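Tuesday, June 18, 2019

# The Long Wait for a Machine That Clears the Table

The question of when machines will take over ordinary chores has been put to engineers for decades, and the answer has usually been optimistic. Dishwashers and washing machines arrived long ago. Clearing a table, sorting a drawer or returning parts to the correct bin on a shop floor remains, for the most part, work done by hand.

The Poterora program, a joint effort of the engineering firm Stuna and the research institute at Grerkton, was set up to find out how much of that gap can be closed. Its staff work mainly in simulation, where robot arms can attempt a task many times without breaking anything. The tasks are small. In one of the simplest, an arm must reach a colored cube lying on a wooden surface, close its gripper on it and set it down elsewhere.

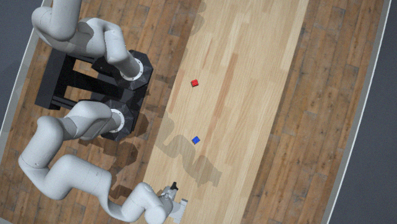 Lawal Isah, who directs the program, does not regard such exercises as trivial. "A household chore is a chain of small contacts between a hand and an object," he said in an interview at the institute. "If the first contact is poor, everything after it is poor. We would like to get the first contact right before we promise anyone a clean kitchen."

The records kept by his staff give some idea of the distance involved. In May the program completed 1,467 simulated attempts across its full set of tasks. Picking up a single block in a clear space was the most dependable of these. Stacking was less so, and any task involving cloth was suspended after 30 attempts so that the underlying model of the fabric could be rewritten.

Much of the effort goes into matters that a person would never notice. A block that is turned slightly may have to be gripped across different faces. An arm that reaches too far over a table may block the view of the very object it is meant to lift. Shadows are a particular concern. An arm throws a dark, shifting outline across the work surface and the floor, and a vision system trained under even light may mistake the edge of that outline for the edge of an object.

The program therefore varies the lighting and the surfaces in its simulations. Worn floorboards, with their knots, stains and uneven joints, are considered a useful test, as they offer a great many marks that resemble small items and are not.

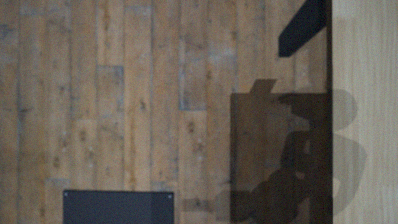

## From the Screen to the Shop Floor

Results obtained in simulation do not transfer neatly to real equipment. Friction, wear and small errors in mounting all have their effect. Jibrin, a maker of door hardware that has agreed to test the program's methods, expects to begin with one station, at which metal fittings are moved from a tray to a packing box.

The company has set a plain standard. The station must handle 200 fittings in a shift with no more than 3 calls for human help. Should it fall short, the work will go back to the packing crew, whose positions the company has undertaken to keep open for the length of the trial.

Shop floors have one advantage over homes, which is that they can be arranged to suit the machine. A tray can be fixed in place and a lamp can be moved. Parts can be delivered facing the same way. Isah expects steady gains in such settings, although he declined to give a date for general use.
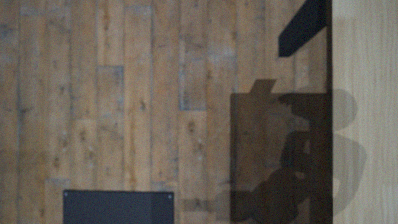

## The Harder Case of the Home

Homes allow no such arrangement. Furniture is moved, children leave things on the floor, and the light changes through the day. A machine suited to one kitchen may be of little use in the next.

Two-armed systems have drawn interest for this reason. Many chores call for one hand to steady and another to act, as in opening a jar or folding a towel. Mounting two arms side by side adds its own difficulties, chief among them keeping each out of the other's path. Several of the program's exercises still ask only one arm to work at a time.

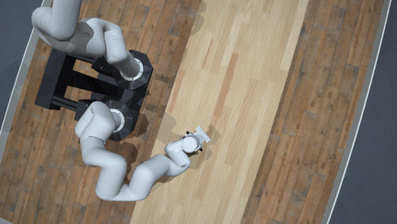
Cost is the other obstacle. A family can justify a washing machine because it performs a heavy task several times a week. A pair of arms that can lift a cup, and does so slowly, is harder to defend at any price now under discussion. Stuna has no household product planned and describes its interest in the home as a matter of research.

Isah was asked whether he would trust a robot to clear his own table. He said he would allow it to handle the napkins. The program's next series of exercises will return to cloth, using the revised fabric model, and the trial at Jibrin will start once the packing station has been installed and inspected.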